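Sillik TV Box (second version) – streaming player for people with too many movie channels

Home > Television > Set-top players > Sillik

In stock. Ships from our Gullimstead warehouse.
Sold with: player, remote, power supply, HDMI cable
Not included: batteries for the remote, any movies

Reviewed for the shop by Tshepo Hlongwane

We carry the Sillik because customers kept asking for it. I was against stocking the first version and said so on this page, and a few of you wrote in to tell me I was being a grouch. The second version is better. It still promises more than it does, so read the whole page before you order.

What it is

A small black player that plugs into the TV and puts your movie channels and streaming apps on one screen. The maker calls this "one home for every film you love." What you get is a menu. You still need to pay for each channel separately, and you still need to sign in to each one with the remote, letter by letter, the first time you set it up. Plan on an evening for that if you have a long password and more than a couple of apps.

Once you're in, the menu is quick. Turning on the TV and getting to the home screen takes less time than it did on the first version, and it doesn't drop the Wi-Fi when somebody runs the microwave, a complaint we heard plenty about last January.

The "festival" channels

This is the part the box brags about. Sillik has a deal with Tian, a channel bundle that runs themed movie seasons: a month of heist pictures, a month of old monster movies, that kind of thing. The box says you get 2000 titles. I went through as much of the list as I had patience for and had some doubts. Many of the titles are single episodes of shows. Others are trailers, or the same movie listed once with subtitles and once without. There's a decent library in there, but I wouldn't buy the player on the strength of that number.

The Tian trial runs 30 days from the moment you first switch the player on, whether or not you have opened the Tian app. After that it bills you monthly. You can cancel from the account page, which is in Settings, then Account, then Manage, then Partner Offers. I leave it to you to decide why it lives four menus down.

The seasons themselves are fine when they run. The heist month had 26 movies in it and I'd have gladly watched most of them. The western month was thin and repeated a lot. If you already pay for a good classic movie channel, you'll see plenty you know.

Picture and sound

It plays 4K if your TV and your internet plan can both handle it. A lot of the older movies on Tian are not in 4K no matter what the badge on the tile says – they've been stretched to fit and sharpened until faces look like candle wax. There's a setting called "Natural" that turns most of the sharpening off. Turn it on first thing. I don't know why it isn't the default.

Sound is plain stereo out of the box, and surround if you have the speakers. The "Cinema Voice" mode is supposed to make speech clearer. To my ear it makes everything louder, including the car chases. My wife disagrees, for what it's worth, and leaves it on.

The remote

Smaller than the old one, with a better click to the buttons. Four of them are shortcuts to apps, and you can't change which apps. One goes to Tian. Another goes to a sports service that isn't sold in every state, so for some of you it will open a page saying sorry. There's a microphone button for voice search. It finds well-known movies without trouble and struggles with anything foreign, or anything with a number in the title.

Compared with the Zultberg

People ask which of the two to get. The Zultberg player costs $20 more. It has no bundled channels, a duller menu, and a remote with buttons you can set yourself. It also has a wired network port, and the Sillik does not. If your router is in another room behind a thick wall, I'd spend the extra. If you mostly want something cheap for a second TV, the Sillik will do.

I'd ignore the claim on both packages about "smart picks made for you." I watched three submarine movies on the Sillik and it has been offering me fish documentaries ever since.
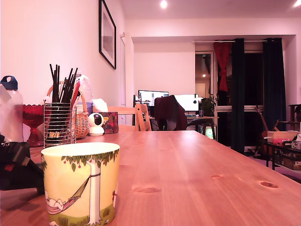
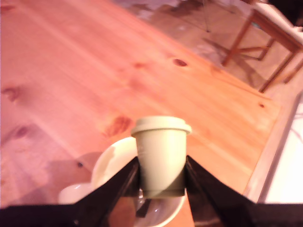
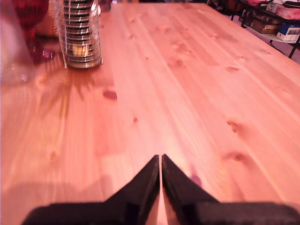

Returns and warranty

You can send the player back within 30 days if it's in its box with the remote and cable. We can't refund a Tian subscription, as you pay Tian for that and we never see the money. Cancel it before you mail the box. We have had customers return the player and go on paying for the channel for months.

The maker's warranty covers one year. It does not cover the remote, and that's the piece most likely to go wrong. Spare remotes are on our parts page when we can get them.

Questions we get a lot

Does it record live TV?
No. The package has a red dot on it that looks like a record button. It's decoration.

Can I use it in a camper?
Yes, if you have a decent signal. Downloads for watching offline are listed as "coming soon," and were listed that way on the first version too.

Will my old remote from version one work?
The power and volume buttons will. The rest won't.

Is there a kids' mode?
There is, with a four-digit code. The code is 0000 until you change it, so change it.

Does it come with a monthly fee?
The player doesn't. Nearly everything you'd want to watch on it does.

Related items: Zultberg player, longer HDMI cable, spare remote (version two), wall bracket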